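Home | Issues | Authors | Submit

4.2 Listening tests

Claims that a convolution reverb is "indistinguishable" from the room it was sampled in are common, and they are rarely tested. We ran Quintela's Flosinby preset against dry drum recordings re-amped in the hall itself. Of 18 listeners, 10 picked the real hall correctly, barely better than guessing. That sounds like good news for the plug-in. We doubt it. 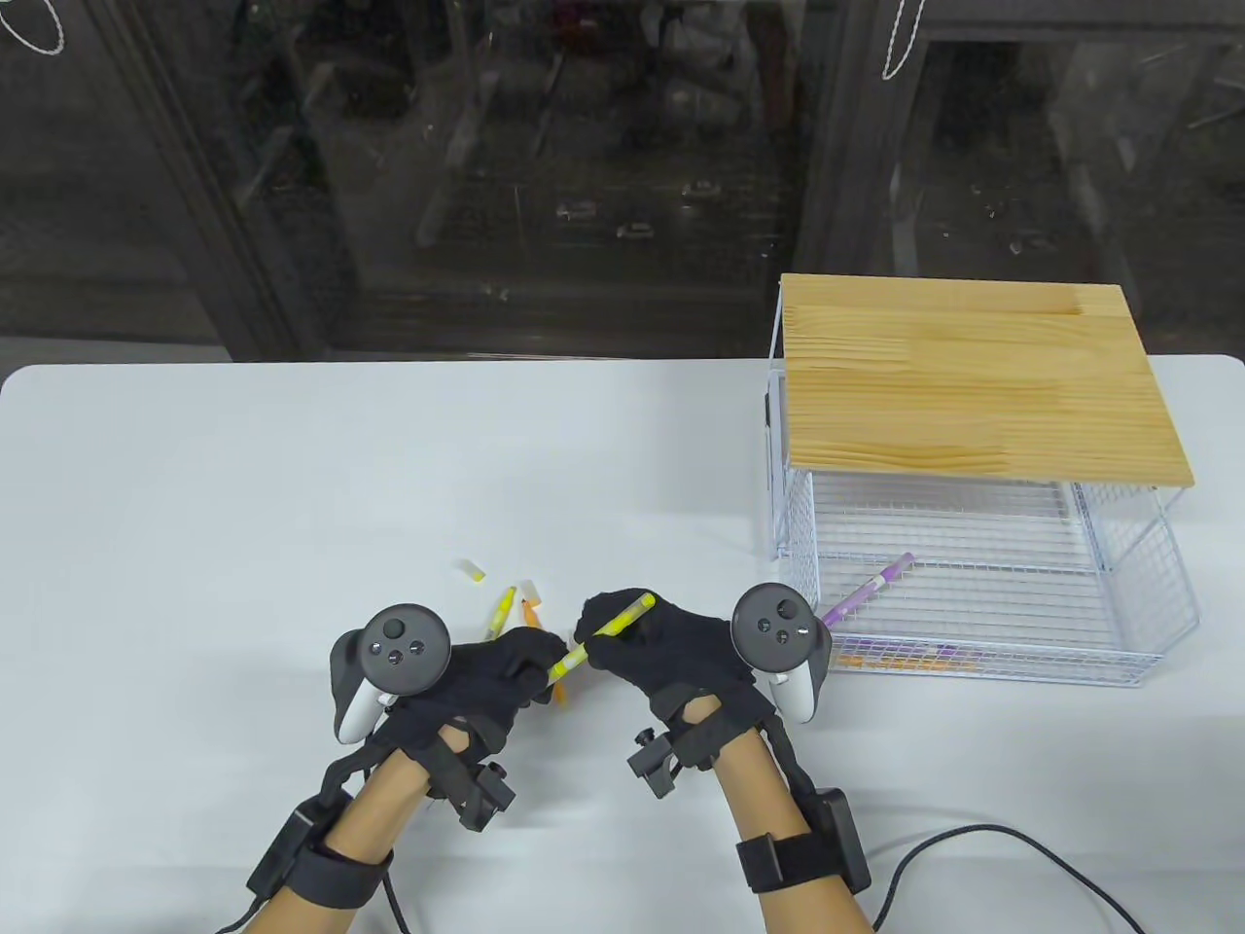 Troels Bisgaard

Figure 3. Gloved hands with handheld controllers and a yellow highlighter, at a white tabletop.

The clips were short, and most of the decay sat under the next snare hit. With longer gaps, listeners complained of a metallic tail below 300 Hz – a fault the marketing copy does not mention. Bandora's older algorithm, which models nothing in particular, drew fewer complaints. Whether this would hold for strings or voice we cannot say, and a larger panel may well erase it.

We use cookies to improve your visit. Accept | Settings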